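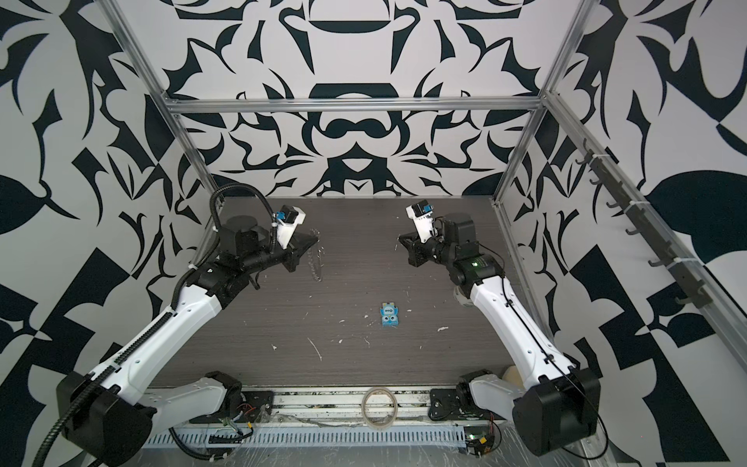

Laminate is easy to live with, but it shows every crumb, and the darker wood-grain patterns show the most. White specks that would vanish on a pale top stand out from across the room. These are the habits that keep a dark work surface usable between proper cleanings.

## Clear before you wipe

Pick up packaging first. Crumpled clear plastic is easy to miss on a dark top, and a wet cloth will drag it along with whatever grit is under it. Feel along the back edge with your hand.

Then brush. A soft hand brush and a dustpan will take up most loose flecks. Work with the grain, from the back edge toward you. If you start with a damp cloth, fine dust turns to paste and settles in the texture.

## White marks and streaks

Try these in order and stop when the mark is gone.

1. A dry microfiber cloth. Chalky rub-off often comes away with this alone.
2. A cloth wrung out in warm water with a drop of dish soap. Wipe along the grain, then dry.
3. Baking soda mixed with a little water. Leave it on for 3 minutes, rub lightly with a fingertip in the cloth, and rinse twice.

Dried white glue usually lifts with a plastic scraper once it has been under a damp rag for 8 minutes. Keep the rag away from seams and the front edge, where water can get under the laminate and swell the board.

If a white line catches your fingernail, it is a scratch and no cleaner will move it. A matching laminate filler stick will hide a short one. I used a Beltov stick on a curved scratch on my own bench and had to go over it twice.

Skip steel wool, scouring powder and furniture polish. Polish leaves a film that holds dust.

## Hooks on a rail

A strip of small hooks beside the work surface keeps tape, scissors and cloths off the top. On an aluminum rail you can fasten the strip with cable ties and leave the drill in the drawer.

- Put a tie near each end first, then fill in between.
- Pull the ties snug by hand, check the strip is straight, then tighten with pliers.
- Trim the tails flush. A tail cut at an angle will scratch your wrist.
- Hang light things only. Ties stretch under weight, and the strip will start to tip forward.

Wipe the rail when you wipe the table. Soap and water is enough for bare aluminum. Oven cleaner will stain it.

## Patterned walls

Bold black-and-white walls hide scuffs well, and splashes too, so check the pale areas of the pattern up close every so often. Test any cleaner in a low corner first and wait for it to dry. Printed panels can lose ink to anything with alcohol in it.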